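Lureck Market Basket Set
README, last edited 4 May 2022

Welcome! We're really pleased to be able to share this one. Lureck is a set of shopping examples for robots with two arms and two legs: take a basket, go to the greengrocer's display, pick out what was asked for, carry it off. Every example was recorded while a person steered the robot, so what you get is a human's choices carried out by a robot's hands, with all the small corrections left in.

What's in the box

The first release holds 368 episodes. Each one has a task sentence in plain English, the joint readings for both arms and both hands, and video from the head and wrist cameras. We also publish the notes the operators typed between episodes, because they're full of things the numbers don't tell you (and some of them are very funny).

Of the 368 episodes, 29 are marked "failed". Please don't throw them away! A dropped carrot followed by a patient second try is some of the best material we have, and the failed episodes are labelled with the second at which things went wrong.

Tasks

The task sentences are short and said the way a shopper would say them. "Put a carrot in the basket." "Get me the cabbage, please." "Take the basket to the table." Large, leafy things were much harder than we expected. A cabbage gives way under pressure in one place and is stiff in another, and the operators had to learn how far to close before lifting.

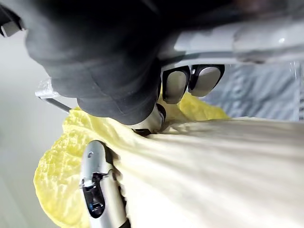
Can I train on the wrist video alone?
You can, and for the grasp itself it works nicely, but the choice of which bin to reach for depends on the head view, so use both if your task sentence names an item.

How an episode is recorded

The operator reads the task sentence aloud, waits for the tone and begins. Recording stops when the operator presses the pedal, or after 60 seconds, whichever comes first. Between episodes we move the produce about within its bins so that no two starts are quite the same. We don't tidy it into rows. Real shops aren't tidy either, and a model that has only ever met neat cucumbers will have a bad day sooner or later.

The basket hand and the picking hand are both logged all the way through, even when one of them is hardly moving. Holding a basket steady is a skill too, and we'd love to see someone make good use of that half of the data.
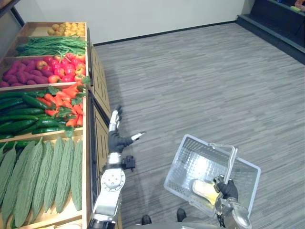
Basket in the right hand, left hand open in front of the produce bins.

Basket and table episodes

A smaller group of episodes leaves the vegetables alone and is all about the basket: lifting it, carrying it, setting it on a round table, picking it up again. We added these after the early models turned out to be good at choosing and poor at carrying. The handle is the tricky part. It can swing, and the weight of the basket pulls on the fingers in a way that changes with every step.

Success here means that the basket is standing on the table with the hand clear of the handle. Touching down and sliding is fine. If any part of the base hangs over the edge when the hand lets go, the episode gets the label "overhang", and you can decide for yourself whether to count it.

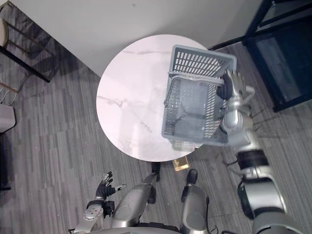 Raghda Hakim wrote to us after trying the preview release that "overhang" ought to be a distance and not a label, and that she'd gladly trade ten more vegetable tasks for it. Fair point! We're measuring it for the July release, and the label will stay in place so that older code keeps working.

Folders and files

episodes/ has one folder per recording, numbered from 001
notes/ has the operators' notes as plain text
splits/ has our suggested training and test lists
tools/ has the Clirkov viewer, which plays both camera views beside the joint readings

The whole set takes up 400 GB. If that's too much for your disk, the Laxdal subset has the same folders with smaller video, and it's a lovely place to start.

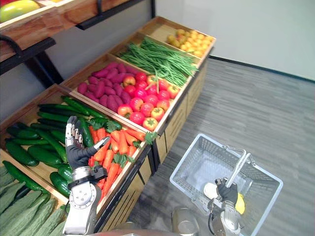 Left hand at the cucumbers and carrots, right hand in the basket on the floor.

Known gaps

All of the recordings come from one room with one kind of floor, so expect trouble if you go straight to a busy shop. The operators were all right-handed. Clock drift between the wrist and head video has been corrected, but the raw times are kept in each episode folder in case you'd like to do it your own way.

Thanks and contact

Reinhold Oltmanns looks after the set and reads every message. Send him your odd episodes, wrong labels and especially your results. If you use Lureck together with the Hilletti kitchen set, tell us how you matched up the hand readings, as several people have asked and we'd like to add a page on it.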